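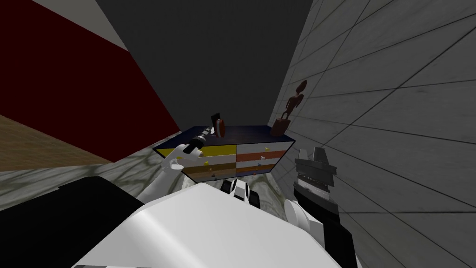
4. El trabajo en el puesto de teleoperación

4.1. Contexto y organización de los turnos

La empresa Giltia prepara viviendas amuebladas para alquiler de media duración. Antes de nuestro estudio, su personal de preparación hacía todas las tareas en la vivienda misma: mover muebles pequeños, ordenar cajones, colocar los objetos de decoración y revisar el estado de las habitaciones. Con el programa Surnent, una parte de este personal pasó a trabajar en una sala del almacén de Hoxha, donde opera a distancia un robot de dos brazos dentro de un entorno simulado. Las demostraciones grabadas en esta sala se usan después para entrenar el comportamiento automático del robot. El trabajo en viviendas reales continuó en paralelo durante todo el periodo que analizamos.

Participaron 22 personas, todas con experiencia anterior en la preparación de viviendas. La observación duró 10 semanas y produjo 200 horas de sesiones grabadas, a las que se añaden nuestras notas de campo y las conversaciones que mantuvimos con los operadores al final de cada turno. El trabajo se organizó en 2 turnos, uno de mañana y otro de tarde, con el mismo equipo y el mismo catálogo de tareas. El software que distribuye las tareas y registra los resultados se llama Brendidance, y fue configurado por la propia empresa antes de nuestra llegada.

Conviene precisar qué hace un operador durante una sesión. Recibe en la pantalla el nombre de una tarea, por ejemplo «recoger objeto del suelo» o «retirar objeto de la cómoda», y dispone de un tiempo máximo para realizarla. Mueve los brazos con dos mandos y elige entre varias vistas. Cuando considera que la tarea está terminada, pulsa un pedal. El sistema clasifica el intento como válido o no válido, y el operador no puede modificar esta clasificación, aunque sí puede añadir una nota de texto. Casi toda la discusión entre los operadores y sus responsables, como veremos en la sección 4.3, nació de esta nota de texto.

4.2. Qué se conserva del oficio y qué se pierde

El oficio de preparar una vivienda contiene muchas decisiones pequeñas que las personas toman sin hablar de ellas. Una operadora con muchos años en la empresa nos explicó que, al entrar en un dormitorio, ella mira primero la parte de arriba de los muebles, «porque allí están las cosas que se caen». En la simulación esta costumbre sigue siendo útil. La cómoda de la figura 1, con cajones de varios colores y tiradores pequeños en punta, lleva encima una estatuilla de color marrón rojizo muy oscuro, situada en la esquina posterior derecha, y un objeto redondeado de tono anaranjado rojizo más a la izquierda. Un operador con experiencia lee esta disposición muy deprisa: sabe qué objeto está más expuesto y desde qué lado conviene acercarse.

Lo que cambia es la manera de obtener la información. En una vivienda la persona camina, se agacha, toca el mueble con la mano para saber si está firme. En la sala de Hoxha tiene que deducir lo mismo de la imagen, y las partes del propio robot ocupan mucho espacio en ella. En la vista de la figura 1, la pinza izquierda cubre una parte del cajón amarillo y también de la superficie superior de la cómoda. Los operadores llamaban a esto «trabajar por encima del hombro de otro». En las primeras semanas muchos de ellos inclinaban el cuerpo en la silla para mirar detrás del brazo, un movimiento que naturalmente no tenía efecto en la pantalla. Este gesto disminuyó con la práctica, pero lo observamos todavía en la última semana, sobre todo al final del turno.

Una segunda diferencia se refiere al tacto. Los mandos vibran cuando la pinza toca una superficie, pero la vibración es igual para cualquier objeto. Varias personas nos dijeron que echaban de menos el peso. Con la estatuilla, que tiene cuerpo delgado y base en forma de bloque, una persona sabría con los dedos si debe cogerla por la base o por el torso; en la simulación tiene que decidirlo antes del contacto. Los operadores resolvieron este problema con reglas que compartían entre ellos durante las pausas y que no figuraban en ningún manual. La más repetida era coger siempre por abajo, incluso si la parte alta parece más cómoda para la pinza.

Las tareas en el suelo recibieron una valoración distinta. Para el personal de preparación, recoger cosas del suelo es la parte del trabajo que más cansa la espalda, y por este motivo muchas personas esperaban con interés su automatización. En el puesto de teleoperación, sin embargo, estas mismas tareas eran consideradas las más exigentes para la vista. Un suelo de baldosas grises ofrece pocas referencias, la pinza se ve muy cerca y el objeto queda lejos (figura 2). La distancia entre los dedos de la pinza y una figura tumbada en el suelo es difícil de estimar, y los operadores más lentos en estas tareas eran a veces los más cuidadosos en las viviendas.

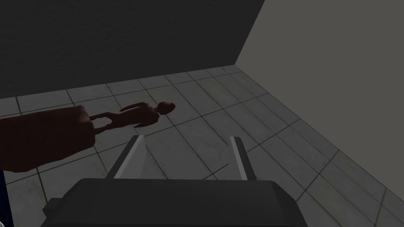
Esta observación tiene consecuencias para el reparto del trabajo. La responsable de turno de la mañana asignaba las tareas según el tiempo medio que calculaba Brendidance, de modo que las personas lentas en el suelo dejaron de recibir tareas de este tipo. El turno de tarde siguió otro criterio y mantuvo una rotación fija. No disponemos de datos suficientes para decir cuál de los dos métodos dio mejores demostraciones. Podemos decir que las quejas fueron diferentes: en el turno de mañana se hablaba de monotonía, en el de tarde se hablaba de fatiga en los ojos.

También apareció una forma de especialización que la empresa no había previsto. Algunas personas se hicieron conocidas por su habilidad para elegir la vista adecuada antes de mover el brazo. Sus compañeros les pedían consejo cuando una tarea había fallado varias veces seguidas, y ellas dejaban su propio puesto durante unos minutos para ayudar. El sistema registraba estos minutos como inactividad. Cuando mostramos este dato a la dirección de Giltia, se acordó crear un código de actividad llamado «apoyo», que empezó a usarse en octubre.

4.3. La nota de texto como espacio de desacuerdo

El criterio automático para una tarea válida considera la posición final de los objetos. No considera cómo se ha llegado a ella. Para el personal de preparación esta separación era extraña, porque en una vivienda el modo de hacer una cosa es parte del resultado: si se arrastra un mueble, queda una marca. Por esta razón muchas notas de texto decían que un intento clasificado como válido no debía usarse para el entrenamiento. «Válido pero feo» fue una expresión frecuente en los dos turnos. Otras notas decían lo contrario y defendían un intento no válido en el que el agarre había sido correcto y solamente la colocación final había quedado fuera de la tolerancia.

Durante las primeras semanas nadie leía estas notas de manera regular. Los operadores lo sospechaban, y algunos dejaron de escribirlas; otros las hicieron más largas. Después de una reunión entre el equipo técnico y los representantes del personal, se decidió revisarlas una vez por semana con la presencia de un operador de cada turno. En estas revisiones asistimos a discusiones muy detalladas sobre la velocidad de aproximación, el ángulo de la pinza y la conveniencia de apartar un objeto antes de coger otro. El equipo técnico reconoció que una parte de las notas describía problemas que sus propias métricas no detectaban.

Para los operadores, la revisión tuvo además un efecto sobre la percepción de su puesto. Al principio la mayoría describía su tarea como «enseñar a la máquina que nos va a quitar el trabajo», una frase que escuchamos con variaciones en casi todas las conversaciones. Esta preocupación no desapareció, y no sería correcto presentarla como un simple problema de comunicación, ya que la empresa no había dado garantías escritas sobre el empleo. Pero junto a ella empezaron a oírse otras cuestiones más concretas: quién decide qué demostración es buena, si las horas de revisión cuentan como formación y si la categoría profesional debe cambiar para una persona que pasa la mitad de su jornada en la sala. La última cuestión seguía abierta cuando terminamos la recogida de datos.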